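Nos ponen un brazo robot para recoger las mesas del comedor. ¿Qué cambia para los que estamos allí?

Publicado en Trabajo y oficios > Hostelería y limpieza
3 respuestas

Portillo_tarde

Trabajo en el comedor de empresa de Muddale, turno de tarde. Somos 11 entre cocina, barra y sala, y a mí me toca sala: recoger mesas, pasar la bayeta, reponer vasos y barrer. En diciembre la encargada nos reunió y nos dijo que van a probar un brazo robot de Vimus para retirar lo que la gente deja encima de las mesas. El café con leche en su cuenco, los sobres, los envoltorios, los palitos de remover. Lo de siempre después del descanso de las cinco.

La prueba la hacen en una mesa blanca junto al banco corrido, la misma donde se suele sentar la gente de almacén. Mientras tanto el resto de la sala funciona igual.
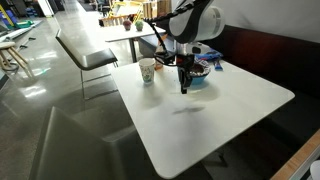 Lo que nos dijeron en la reunión es que no se va a echar a nadie y que los contratos siguen como están. Lo que no nos dijeron es qué hacemos con las horas que se supone que nos ahorra, ni quién responde si el brazo tira un vaso encima de alguien. Tampoco sabemos si hay que hacer un curso ni si se paga. Pregunté y me contestaron que «ya se irá viendo».

Mis dudas concretas son estas. Si el brazo recoge y yo superviso, ¿sigo siendo de limpieza o me tienen que cambiar la categoría? ¿Me pueden mandar a cocina sin más? ¿Y es verdad que luego se trabaja más tranquilo, o acaba uno haciendo lo suyo y lo de la máquina? Me interesa sobre todo la gente que haya pasado por algo parecido.

marisma77

Ánimo. En mi trabajo pusieron una fregadora automática y sigue en el cuarto con la batería descargada. Yo no me preocuparía hasta que haya algo por escrito.

Bandeja_y_media

Yo sí he pasado por eso. Estuve en la cafetería de un edificio de oficinas que llevaba Yadav, y nos metieron un brazo parecido durante 6 meses. Te cuento lo que cambió.

Lo primero, que las mesas se tienen que dejar de otra manera. El brazo necesita sitio alrededor, así que hubo que retirar sillas, marcar en el suelo por dónde se podía pasar y quitar los servilleteros. Eso lo hacíamos nosotros antes de cada turno y no lo había calculado la empresa. Apunta desde el primer día los minutos que se te van en preparar y en volver a dejarlo todo como estaba.

Lo segundo, las cosas pequeñas. Un vaso de cartón de pie es un trabajo y un palito fino tumbado en la mesa es otro muy distinto. A nosotros nos pedían que apuntáramos en una hoja cada objeto que se quedaba sin recoger, y la hoja se llenaba de palitos, sobres de azúcar y tapones. 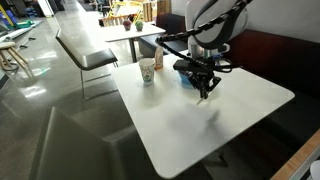
La pinza hacia abajo, con un palito fino justo por debajo de las puntas.

Con el tiempo nos repartimos así: el brazo con los vasos y los cuencos, y una persona detrás con la bayeta para las migas y lo menudo. La bayeta no te la quita nadie, eso te lo digo ya. Las mesas blancas y brillantes, además, son muy agradecidas para las fotos y muy malas para el que las limpia: se ve hasta la última mota.

Sobre lo de trabajar más tranquilo, depende del jefe. El mío al principio nos dejó tiempo para aprender. Luego vino otro, dio por hecho que con la máquina sobraba una persona en la sala y no cubrió una baja. Estuvimos 3 donde antes éramos cuatro. El brazo iba a su ritmo y la cola de gente esperando mesa la atendíamos los mismos de siempre.

Una cosa buena: dejé de hacer el gesto de estirarme hasta el fondo de la mesa por encima del banco, que con más de 100 mesas por turno te deja el hombro fatal. Eso lo noté y lo reconozco.

Y otra que no me esperaba. Cuando la pinza no conseguía coger algo, me llamaban para ver cómo lo cogía yo. Por dónde, con qué dedos, si lo arrastraba hasta el borde o lo levantaba.

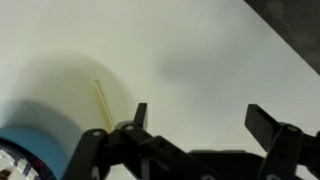
Yo lo hice encantado las primeras semanas, pero era trabajo de formación y no constaba en ningún sitio. Una compañera pidió que se reconociera como tal y le acabaron pagando un plus pequeño. A los demás, que no habíamos pedido nada, no nos pagaron nada. Pídelo antes de empezar.

Delegada_Sur

Soy delegada sindical en una contrata de limpieza (Starnier) y he visto varios casos. Te respondo en general, porque habría que mirar tu convenio.

Categoría. Supervisar una máquina un rato no te cambia la categoría por sí solo. Si pasa a ser la mayor parte de tu jornada y de forma continuada, ya hay base para reclamar. Guarda los cuadrantes.

Cambio a cocina. Depende de si está en tu mismo grupo profesional. Pide que te lo comuniquen por escrito con las funciones detalladas.

Curso. Si es obligatorio para manejar el equipo, tiene que contar como tiempo de trabajo. No firmes haberlo recibido si lo que te han dado es una charla de pie junto a la mesa.

Para la próxima reunión yo llevaría estos puntos escritos:

1. Evaluación de riesgos del puesto actualizada con el brazo en la sala, y copia para la representación de los trabajadores.

2. Lista cerrada de lo que recoge la máquina y de lo que sigue siendo tarea vuestra. Con objetos concretos: cuencos con restos, vasos, bolsas, cajas, sobres. Si queda en «las mesas», cabe todo.

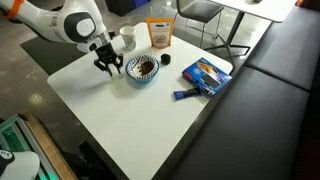 3. Quién para el brazo si hay un problema, dónde está la parada y quién la puede pulsar. Tiene que ser cualquiera de la sala.

4. Qué pasa con la plantilla al terminar la prueba. Que pongan una fecha de revisión y que estéis presentes.

5. Si se graba la sala, qué se graba y cuánto tiempo se guarda.

Si no tenéis representación en el centro, pregunta en el sindicato de tu zona. Con 11 personas podéis elegir delegado de personal.

Portillo_tarde

Gracias a las dos respuestas largas. He empezado a apuntar los minutos. La reunión es el lunes 28 de diciembre y llevo la lista impresa.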